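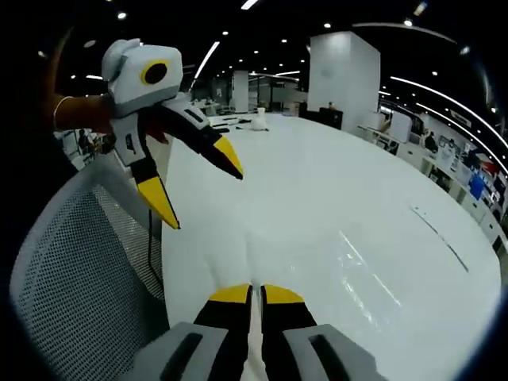

Ticket: Siltent hand-held gripper kit, left and right units drifting apart in time
Opened by: Krešimir Leka, Nileo
Product: Siltent pair kit, trial set
Priority: normal
Status: closed, one follow-up open

Message 1, 09:40

Hello support team,

First of all, we're really enjoying the kit! Two people here had never held one before and were picking up pegs and cups with both hands before the kettle had boiled. The fingers feel lovely and the tips grip small things far better than I expected.

Now the problem. When we record with both grippers, the right one slowly falls behind the left. At the start of a take they match nicely. By the end of a long one, the right-hand fingers close visibly later in the playback than they did on the table. Short takes look fine. We're on the firmware the kit arrived with and recording everything to one laptop, both units plugged into the same hub.

What I've tried so far:
Restarted both units and the laptop. No change.
Swapped left and right in the settings. The lag stays with the same physical gripper.
Recorded with that gripper alone. Looks fine, but then there's nothing to compare it with.

Log attached. Happy to try anything, we have the kit out all day.

Krešimir

Reply from Clorneo support, 10:25

Hi Krešimir,

Thanks for the log, very useful. The lagging unit dropped 2,857 frames over the session and the other dropped none, so I don't think the clocks are to blame. The recorder closes up the gaps when it writes the file, and that's why the two sides slide apart.

Could you please:
Swap the cables between the two grippers, leaving everything else alone, and record for 20 minutes.
Move the lagging gripper to a port directly on the laptop and record again.
Send both logs, with a note of which was which.

Bhatt

Message 2, 11:50

Hi Bhatt,

Done, and we have a culprit, I think. With the cables swapped, the lag moved to the other gripper! So it follows the cable. Straight into the laptop with that same cable it was better but still not clean, 700 dropped frames or so. I gave the plug a gentle wiggle while watching the live view and the picture froze every time.

Both logs attached. I also tried an old cable out of our drawer and that take had no drops at all, but it's stiff and you do notice it pulling at your wrist, so I'd much prefer one of your thin ones.

Krešimir

Reply from Clorneo support, 12:15

Brilliant testing, thank you. That's a faulty cable and I've put two replacements in the post, along with a pair of the small clips that hold the plug in place. Please carry on with the drawer cable until they come.

While you wait, install recorder update 2. It leaves the gaps marked in the file and shows a warning as soon as a unit starts dropping frames. Your older takes can be repaired as well – open them in the new version and choose Rebuild timing. Anything with a very long gap is best recorded again.

Bhatt

Message 3, 15:30

Update installed. The warning works (I unplugged one on purpose to see) and most of the morning's takes rebuilt without trouble. Three didn't, so we'll redo those.

One wish while I'm here: could the warning make a sound? With a gripper in each hand we're looking at the table and hardly ever at the screen. A short beep would be perfect.

Krešimir

Reply from Clorneo support, 15:45

Good idea, and an easy one to pass on. I've logged the beep as a separate request and linked it to this ticket so you'll get a message if it's picked up.

Closing the cable fault now. If the new ones give you any bother, reply here and the ticket will reopen.

Bhatt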